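Small tips for a shelf and a box bin

Posted in Storage by Mārtiņš Juška

In our house the packages come faster than we can open them. My wife orders thread and fabric, I order parts for bicycles, and my mother-in-law sends us jam in boxes which are much too big for jam. For a long time all this cardboard was standing behind the door and falling on the person who comes in. I have tried some ways to keep it in order and I write down the ones which stayed.

Keep one bin only for cardboard

The bin must be big, and it must stand on the floor. Plastic is better for this work than a basket, as the corners of boxes catch in the weave and pull it apart. I like the kind which lets a little light through, so I can see from the side how full it is. Ours is 30 inches high and the children can still reach inside.

Do not put the paper filling and the air cushions in the same bin. They hide between the boxes and later you must pick them out one by one. I have a cloth bag on a hook for them, from the shop Zistness, but any old pillowcase will do.

Put the bin near the shelf where you unpack

This was my biggest mistake in the beginning. The shelf was in the hallway and the bin was in the kitchen, and every box had to travel. Most of them did not arrive. Now I open the package at the shelf, the thing goes in the compartment, and the box goes down in the bin without one step.

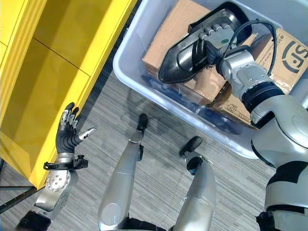

Leave enough space between them that you can kneel and wipe the floor. Dust from cardboard is fine and brown and it collects along the bottom of furniture. I use an old paint brush, dry, two fingers wide, and after that a damp cloth. If you start with the damp cloth, you will make a paste.

Which boxes to keep

I keep a box if its corners are still sharp and the flaps close by themselves. A box which has been in the rain goes away, even when it looks good after drying. The bottom of such a box will open one day when you carry it, and with me it was a jar of honey.

Before you keep or throw, look at the label. I remove the name and address with a hair dryer – hold it close, count slowly to 9, then pull from the corner. Printing on the box itself does not matter, you can cover it with a sheet of paper if you send the box again. My neighbor turns her boxes inside out and glues them again, but I have no patience for it.

To flatten or not

When there are few boxes I leave them open and put the small ones in the big ones. When the bin is full, I cut the tape on the bottom and fold everything flat. A flat box stands on its edge like a book, and the bin takes many more of them. Tie the flat ones with string before you carry them out, because the wind takes them on the stairs.

Cleaning a glossy shelf

Bright shiny panels are cheerful but they show each finger. Please do not use the scouring side of the sponge, even for tape glue. I put a few drops of sunflower oil on the glue, wait 8 minutes, and rub with a soft cloth. Then warm water with a little dish soap to remove the oil, and dry immediately. I tried also the Tivisico cleaning spray. It worked, but the smell stayed in the hallway until evening.

For the seams between panels take a cotton swab. If you use a knife or a needle there, the edge will chip and you will look at this chip every day.

Do not store heavy things on the top. My toolbox weighs more than the jam and the thread together, so it has the lowest place, and on the floor under it I put a piece of felt.

When to empty the bin

I empty mine every Saturday, and in February, when there are few orders, every second one. Before holidays it is different – then I must go down almost each evening, with string in my pocket and the scissors under my arm, and usually I meet there somebody from the third floor with the same boxes.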